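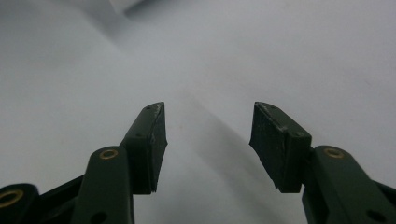 *Open gripper, green fingers, white surface.*

**15/05/2022 – Service design notebook, Terbridge permit renewal letter, second round**

Entry prepared from the session notes and from the call log supplied by the Terbridge permit office. Josefina Núñez took the notes in the first half of the session and I took them in the second, so the level of detail differs.

The question carried over from the last entry was whether the revised renewal letter should state the fee on the first page or on the enclosed form. The office prefers the form. Its position is that the fee depends on the class of permit, and that a single figure on the letter would be wrong for a portion of households. We accept the point about classes. We do not yet accept that the fee must therefore be left out, as the mailing system already prints the permit number, and the class can be read from it.

The February mailing went to 3,415 households. The office logged 2,127 calls in the period that followed, and has asked us to treat that figure with care, as one household may have called more than once and the log does not separate repeat callers. The reasons for calling are recorded in a free text box. Asnakech Zeleke has begun sorting them by hand. Her working groups are:

- fee not found, or fee not understood
- date of expiry unclear
- wrong name or address on the letter
- caller believes the permit was already renewed
- other, including calls that belong to a different office

The fourth group is larger than we expected. It may come from the opening sentence, which thanks the resident for holding a permit and does not say until the third paragraph that anything needs to be done. Several people in the session read the first sentence, put the letter down and said it was a receipt.

Draft B moves the request to the top. The wording at present is: "Your parking permit is about to expire. Please renew it by the date below." The date follows on a line of its own. The office's legal reader has asked that "please renew" be changed to "you are required to renew," which is accurate only for residents who intend to keep parking on the street. I have written back with that comment and have not yet had a reply.

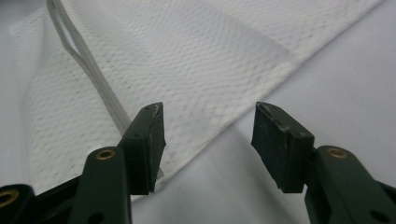
The second matter is the return envelope. Draft B drops it in favor of a printed web address and a counter address. Josefina raised an objection at the close of the session that I think is sound: residents who renewed by check in earlier years have no other route that they know of, and the letter does not tell them whether a check is still accepted. It is accepted. A line to that effect will go in the box under the date, and the envelope question will be put to the office separately, with costs.

Participants in the session numbered 11, recruited through the Quiroga branch library and the counter in the permit office. All read both drafts. The order was switched for half of the group, with the odd person placed at random. For colleagues using these notes: we did not record ages, and the consent form does not allow it to be added afterward.

Points noted from the session, in no particular order:

- "Class" was read by two participants as income band. Replace with "type of permit."
- The web address is too long to type. The office already owns a shorter one and does not use it.
- The bold heading on the form repeats the heading on the letter, and some readers took the form to be a second copy.
- The phone line hours are printed in the footer in the smallest type on the page.

The Velis translation has not been updated to match Draft B and should not be sent out for comment in its present state. The translator needs the final English text first, and the previous round was delayed by sending it too early.

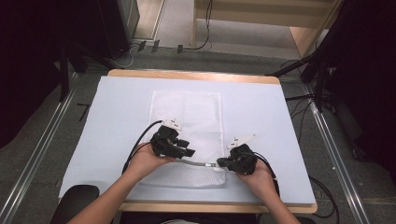
*Two black grippers with a gray cord between them, held over the table.*

Outstanding:

1. Asnakech to finish sorting the call reasons and circulate the totals, with the note on repeat callers attached.
2. Josefina to prepare Draft C with the check line, the short address and the change from "class" to "type."
3. Ask Vodix, who run the mailing, whether the fee can be filled in from the permit number. If it can, the first question above is settled for our purposes and the office need only approve the layout.
4. Confirm with the legal reader that the date line may stand alone.

Draft A is to be kept in the project folder for comparison and marked as withdrawn. The printed copies with participants' pen marks are in the gray file drawer, second from the top, and should stay in reading order.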